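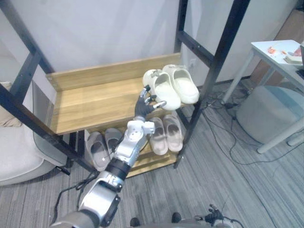
White clogs, upper shelf.

My uncle, Graham Bunting, died in July at the age of 84, and because I once had a letter printed in a magazine I was put in charge of writing the death notice. I said yes in the kitchen with my mouth full. Let that be a warning.

My first draft came to 1,017 words. It covered his childhood in Ustcombe, the Tapley years, both knees, and the long quarrel with the water company. I thought it was rather good. I rang the paper and was told that £178 would get me 40 words, and that his name counted as two of them. The woman on the phone was kind. She said most people find they can lose the adjectives first, then the cousins.

So I lost the adjectives. Then I started on the cousins, and within the hour my mother had heard that I'd started on the cousins.

If you've never tried to get a man into 40 words, I can tell you where they go. "Peacefully" takes one, and everyone wants it in, though he'd had a stinking row with the television that same afternoon. "Beloved" takes another. The crematorium and the time of day eat ten between them. Family flowers only, that's three. By then you've got room to say he existed and had a wife, and you have to decide whether "much missed" is worth more than the name of the dog.

The dog went in. She was called Plorkimik, after a word he made up while playing Scrabble and defended for two days.

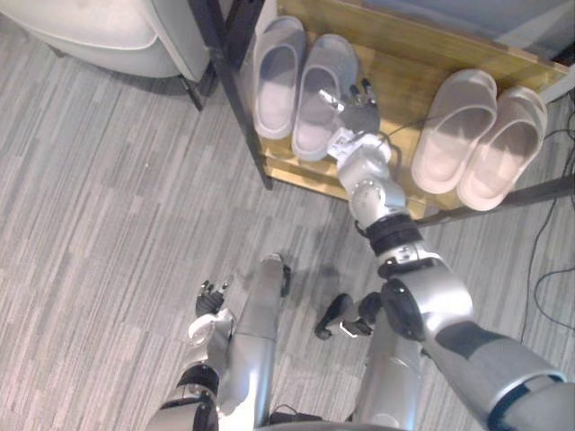 What the family wanted in

My mother wanted his service on the parish council mentioned. He sat on it for one winter and resigned over a bench. My brother wanted the marrow. Aunt Jean, whose husband he was and who therefore had the only vote that mattered, wanted nothing about marrows and nothing about Pladitz.

Pladitz was the holiday. They went once, by coach, and the coach came home without him. He turned up at the door four days later with a sunburnt neck and a cuckoo clock and would never be drawn on it. I had given it a whole paragraph. It was easily the best paragraph and Jean read it standing up, handed it back and went to put the kettle on. I took that as a no.

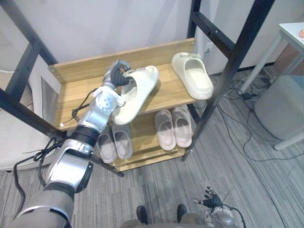

Cream slipper, over the top of the rack.

The online version is another matter. The funeral director gives you a page with a photo, a candle you can light by clicking on it, and a box for memories with a limit of 3,000 characters. I had assumed this would be where all my cut material could go and live. It was open for one evening before the others found it.

By the next morning there was a message from a man who'd bought a trailer off him and still had questions about the axle. Someone had written "RIP Gordon". My cousin Lesley had posted the same poem twice, once with the last verse missing. A former neighbour had told the entire Pladitz story, clock and all, with a good deal in it that I hadn't known. I rang Jean to ask if she wanted it taken down. She was quiet for a bit and said no, leave it, he'd spelt everything right.

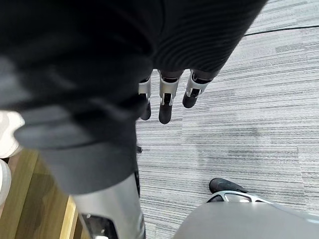
The notice as printed

They got the time wrong. It said 2.30 and should have said 2.15, so a fair number of people came in during the second hymn, including the man with the trailer, who sat at the back and sang louder than any of us. The paper has apologised and offered to run it again at no charge. Jean says there's no point now, but if it's free, could I see about getting the marrow in.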